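1/ We finished the April round of demos for cable plugging. The count is 806 recorded, 663 kept. Notes on how we collect them, for anyone doing the same thing on a small budget.

2/ Each demo is one person guiding the arm by hand from pickup to insertion. Sigita Tamošiūnaitė does most of the guiding. I do the sorting afterward.

3/ We cap every session at 30 demos. After that people get tired and start taking the same path each time, and the policy learns that one path.

4/ Most of what we threw out was bad starts. The recording began late, or the arm was already halfway to the port. Botska (our logging tool) now won't save a clip unless the arm starts from home.

5/ We keep misses if the person recovers. A plug that hits the rim, backs off and goes in is a good example. A plug that hits the rim and gets forced is deleted.

6/ We grip the cable just under the strain relief. That leaves the whole housing in view of the wrist camera.
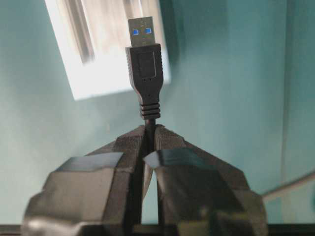
**Do you need a new set of demos for every type of plug?**
Some new ones for each, but far fewer after the first. We start from the weights we already have and add a session or two.

7/ Next is the Jikow port board, which has its sockets set at an angle. The goal is 800 kept before we train again. Will post the split between people once it's done.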